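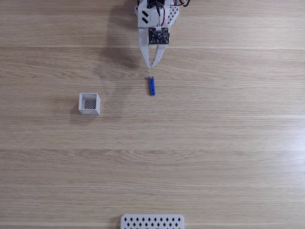
图4 夹取入筐任务的工作台面：蓝色晾衣夹位于Lalleck夹爪指尖下方，左侧为白色网底小筐。

4.3 夹空了还说自己夹到了：一类假成功的排查

前面两小节讲的都是成功率，这一节我想专门讲讲失败，而且是我自己花时间最多、也最丢脸的那种失败：夹爪手里什么都没有，系统却认认真真地报告“已抓取”，然后抬臂、平移、到小筐上方松开，最后在日志里给自己记一次成功。我们组里管它叫“假成功”，后文就一直这么叫了，虽然不太像论文里该用的词，但改成“末端状态误判型任务终止异常”之后连我自己都读不下去。

任务本身简单得有点不好意思写（见图4）。木桌面上放一只蓝色塑料晾衣夹，旁边放一只白色小方筐，机械臂把夹子捡起来放进筐里，完事。夹爪用的是Lalleck，大部分是白色3D打印件，两根手指细长，往指尖收窄，指尖快要碰到一起的时候看上去就是一个瘦瘦的V字。控制固件是Vonitel，策略是用Tedesco训练的，整套流程的调度和日志归Bindinus管。这几样东西的版本和参数在3.1节列过了，这里不重复。

选晾衣夹当物体是我的主意，后来被我自己骂过很多次。它轻，它窄，夹哪儿都行，我当时觉得这是最适合用来热身的东西，先跑通流程再上难的。结果整篇论文里最难缠的问题就出在这个热身任务上。

先说数字。这一轮我们连续跑了500次试验，日志自动统计出来的失败少得让人心花怒放，我还截了图发到组里。高兴了一个晚上。第二天上午我去收拾桌子，顺手拿日志跟筐里的东西对了一下，对不上。于是老老实实把录像从头看到尾，人工重新标了一遍，真正的失败是78次，其中36次属于假成功，也就是日志里写着成功、录像里夹子还躺在桌上的那种。剩下的失败都比较“诚实”：夹到一半掉了，放的时候磕到筐沿弹出去了，或者规划超时自己停了。这些虽然也是失败，但系统知道自己失败了，会重试或者报警，我心里是踏实的。

假成功就很讨厌。它不报警，不重试，不停机，后面的统计、回放、再训练全都把它当好数据用。更要命的是，我们的再训练流程会自动挑“成功”的轨迹喂回Tedesco，等于让策略去学怎么优雅地夹空气。我在第二轮训练后发现策略的下降高度整体变浅了一点，指尖常常在夹子上方就合拢，当时还以为是学习率的问题，调了好几天。现在回头看，它学得挺好的，老师教错了而已。

4.3.1 系统凭什么认为自己夹到了

要讲清楚毛病出在哪，得先讲讲原来的判断逻辑。Lalleck的指尖上没有触觉传感器，我们也没打算加（加了就要多走线，手指那么细，走线的事我后面还要抱怨）。所以判断有没有夹到东西，靠的是两个间接的量：一个是闭合指令发出之后，舵机反馈的开度停在哪里；另一个是停住时的电流有没有上去。道理很直白，手指中间有东西，就合不到底，同时电机会顶着力，电流就高。两个条件都满足，Vonitel就置一个“已抓取”的标志位，Bindinus读到这个标志位就进入下一步。

听着没毛病吧？我也这么觉得，所以写完就没再看过。

问题是“合不到底”里的那个“底”。这个底是开机标定时记下来的：空手合拢一次，把当时的开度当零点，之后凡是停下来时比零点大出2毫米的，就认为中间有东西。这个阈值是照着晾衣夹的厚度留的余量，再大就会漏掉夹得比较偏的情况，再小又会被齿隙骗到。我们当时调它还调得挺得意。

4.3.2 先怀疑了一圈不相干的东西

排查的过程我打算如实写，包括走错的路，因为我自己读别人论文的时候最想看的就是这些，偏偏大家都不写。

一开始我怀疑的是视觉。台面是浅色木纹，木纹里有一道一道更浅的横条，靠右边那一侧被光照得发白，纹路都淡下去了；夹爪的影子又落在左边，斜斜地拖出去一片灰。我当时的想法是，检测网络会不会把影子边缘跟夹子混了，给出一个偏左的抓取点，手指就合在了夹子旁边。这个猜想很好听，于是我兴冲冲地挪了灯，又换了一块深色垫布，重新跑了一批。假成功照旧。再去看检测结果，框得准得很，蓝色的夹子在浅色桌面上那么显眼，要认错也不容易。视觉是冤枉的。

然后我怀疑的是夹子的朝向。图4里夹子是竖着放的，夹口那头冲着夹爪，这算是最标准的摆法。我猜斜着放的时候更容易出事，手指从侧面蹭过去把它推开了，然后在原地合空。这个猜想对了一小部分：斜放时夹空的次数确实多一些。但是请注意，夹空和假成功是两回事！夹空了，手指应该一路合到底，系统应该知道自己没夹到。我在这里绕了很久，一直在问“它为什么夹不到”，该问的那句“它夹不到的时候为什么不知道”反倒迟迟没问出口。组会上被人点醒的时候我正在讲第三版抓取点修正算法，PPT都做好了，后来那几页一次也没用上。

再然后是怀疑小筐。筐底是深色的网格，我担心末端的复核步骤（松手之后拍一张，看筐里有没有东西）被网格的花纹干扰，把格子认成了夹子。查代码才发现，复核步骤在这一轮试验里压根没开，是我为了节省每次试验的时间在配置里关掉的，关的时候还写了注释：“抓取判断很可靠，可暂时跳过”。这行注释我没有删，留着给自己看。

4.3.3 元凶是一个会走的零点

真正的线索来自一张很无聊的图：把每次试验中空手合拢时的开度按时间顺序画出来。我本来只是想验证零点没问题，画出来一看，那条线在慢慢往上爬。开机时好好的，跑着跑着，“空手合到底”的开度就一点点变大，到了一天的后半段，有些时候已经越过了那个2毫米的阈值。也就是说，手里什么都没有，系统看到的却是“中间有东西”。

至于为什么会爬，原因有两层。

第一层是机械上的。手指是打印出来的，又细又长，上面还有一排小孔，减重是减了，刚度也跟着减了。反复闭合之后，手指根部的固定螺钉会松一点点，两根手指的相对角度跟着变，指尖会先碰上，后面的行程就没了。读数上看，就是合不到底。我把夹爪拆下来，用手拧了一下螺钉，能感觉到那一点松动，心里咯噔一下，因为这几颗螺钉装的时候就是我拧的，没有点螺纹胶。

第二层是线。夹爪上方的走线我们一直没好好整理，黑的那根从上面弯下来接到电路板那里，旁边红、白、黑的细线绕成一圈往外支着。手臂转到某些角度的时候，这束线会被带着拉一下，给闭合机构添上一点额外的阻力。阻力不大，但刚好够让电流在停住的时候冒一个小尖。开度偏大是第一个条件，电流升高是第二个条件，两个都凑齐了，标志位就这么亮了起来。

单独任何一层都不会出假成功。螺钉松了但线没拉着，电流不够高，会被判成没夹到；线拉着了但零点没走，开度会合到底，也会被判成没夹到。我们原来设计两个条件取“与”，就是指望它们互相把关，前提是两者出错的原因互不相干。可它们装在同一个夹爪上，一起被晃，一起变旧，跑得越久越容易一块儿出错。把假成功按发生的先后排开，果然大多挤在每天的后半段，上午刚开机那会儿干干净净。我每次给人演示都在上午，所以演示从来没翻过车。

为了确认，我做了一个很土的对照：螺钉重新拧紧，线束用扎带固定在支架上留出活动余量，其他什么都不动，再跑；然后只拧螺钉不扎线，再跑；最后只扎线不拧螺钉，再跑。三种情况下假成功都没有再出现，但是只扎线的那一组零点照样在爬，只是暂时没人触发它。所以我不认为只扎线算修好了，它顶多算把引信拔了，药还在那儿。

4.3.4 改了什么

改动都很小，小到写进论文有点心虚，不过效果最明显的恰恰是这些。

螺钉点胶，这个不用多说。线束重新走了一遍，扎带加余量，每次换手指之后要手动把手臂转到几个极限角度，看线有没有绷紧。零点从“开机标一次”改成每次试验开始前在空中合拢一下，重新记录；如果新零点比开机时的偏出太多，Bindinus直接停机，让人去看螺钉，不许自己把零点更新了接着跑。这一条是跟同事争论之后加的，我最初的写法是自动更新、自动继续，听起来很聪明，可是那样等于把一个机械故障用软件抹平了，手指哪天真掉下来都没人知道。

空中合拢那一下会让每次试验多花一点时间，起初我很心疼。另外要注意合拢的位置，得选在离桌面和小筐都有距离的地方。我们第一版选得太低，指尖擦着夹子过去，把夹子碰歪了，等于自己给自己制造困难。

复核步骤也打开了。抬臂之后先看一眼指尖之间有没有蓝色，松手之后再看一眼筐里。第一眼用的方法粗糙得很，就是数一小块区域里的蓝色像素，对晾衣夹够用，换成白色物体就肯定不行了，白色的手指夹白色的东西，神仙也看不清。4.4节换物体的时候我们改用了另外的办法，到时候再说。

还有一条是关于数据的。所有被标成成功的轨迹，在进入Tedesco的训练集之前都必须通过复核，没有复核结果的一律不进。之前混进去的那些，我一条一条挑了出来，从干净的数据重新训练了一遍，下降高度变浅的现象就消失了。那几天调过的学习率又原样改了回去。

4.3.5 顺带说一下安全

有人可能觉得，夹空一个晾衣夹算什么安全问题。单看这个任务确实不算，掉了就掉了，捡起来就是。但Vonitel里“已抓取”这个标志位不只管流程，它还管速度和力的上限：系统认为手里有东西的时候，会把闭合力一直保持着。假成功期间，两根空手指就这么互相顶着，一路顶到小筐上方。有一次我在四月的一个下午伸手去桌上拿夹子，手臂已经在往小筐那边走了，我以为这一轮已经报了失败、马上会停，它却认为一切正常。没有碰到我，我把手缩回来了，但离得比我愿意承认的要近。

这件事之后我们改了操作规矩：运行期间手不进台面，要拿东西先按急停，不管屏幕上显示的是什么状态。同时把保持力的逻辑也改了，抬臂之后如果视觉复核没看到物体，立刻松力并停在原地，等人确认。停在原地这一点很要紧，早先的版本会自动回到初始位再试一次，而人恰恰喜欢在这个时候伸手。

局限也得交代。上面的结论都来自同一副夹爪，换一副新打印的手指，螺钉会不会以同样的速度松，我不知道；打印材料和填充率对指尖变形的影响，我们也没有单独测过。线束的阻力只做了定性观察，没有装力传感器去量。假成功的人工标注是我一个人看录像标的，看到后面眼睛很花，有几段指尖被手臂挡住的，我来回看了好几遍才下判断，拿不准的都归进了普通失败。因此36次这个数，我更愿意把它当作下限来读。

修改后的完整结果放在表5，对照组的零点曲线和原始配置文件（包括那行注释）随代码一起提供。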